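Notes for Wednesday night, sorting talk (keep it under half an hour!)

**Start here**

Ask for hands up: who's got a drawer at home they're scared to open? Let them laugh. Then tell them about the button tin. My nan's tin had 522 buttons in it, and I know that because I tipped it out on a rainy weekend and counted every one. Best two days of the year, no contest.

**Why sorting feels good**

Slow down on this bit. When I started I sorted by colour, as everyone does. Then Oanh Cù asked me what I go looking for when I need a button, and of course it's size! I've never once gone hunting for "a blue one". I want one that fits the hole. So I tipped the lot out and started again — happily.

Pause for questions if there are any. 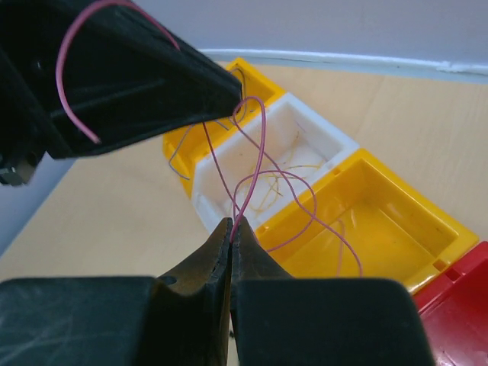
The rule I took from that is to sort by the way you search. It works for screws, seeds, spices, embroidery thread, your kid's trading cards. Montserrat Camacho keeps her seeds by the month she sows them, so in October she opens a single envelope and gets on with it. I love that so much.

**The "dunno" pile**

Tell them to allow one. Mine lives in an old biscuit tin and I go through it twice a year. If they try to find a home for every odd bit on the first go they'll be there till midnight and cranky with it.

**Labels**

- Big letters, thick pen
- Write the word you'd say out loud ("picture hooks", never "wall hardware, misc.")
- Label the front, because lids wander

Diệp Triệu labelled 190 jars at the Stulunar shed this way and strangers can now put things back without asking. (Get her to wave if she's come along.)

**Finish**

Pass the button tin around. Everyone takes one button and says where they'd put it — there'll be arguments, let them run. Tea's at the back, and I need the tin returned to me before people head off.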